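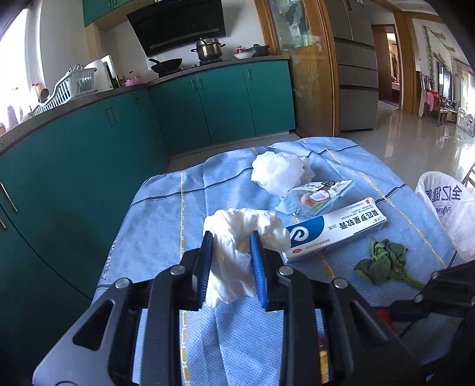
Software that plans a grasp usually begins with a shape. It finds the edges of an object, picks two points that face each other and closes the fingers. A mug or a carton suits that method well. A used tissue does not, and for the team at Prellgate that has meant most of a year spent on trash.

The company's planner, called Tundetti, was written for rigid parts. When it was tried on paper and thin plastic in September, it kept waiting for an outline that would stay still. Etenesh Derese, who leads the perception group, decided to drop the outline. The new version looks for a ridge or fold that two fingers can close on, then checks again every 12 frames while the arm lifts.

“The object you planned for is gone as soon as you touch it,” Derese says. “So the plan has to be short.”

Training uses 2,000 recorded pickups, sorted with an in-house labeling tool named Birhane. Each one is tagged for the moment of first contact – a job that still takes a person, and 48 of them had to be done over after two labelers disagreed.

Deciding what counts as trash is a separate problem. Wrappers and vegetable scraps may be headed for the bin, but a medicine box may still have medicine in it. Tundetti leaves that choice to a second model, Ziten, which can refuse a pickup. It currently refuses too often, and Derese would like to fix that before the next release.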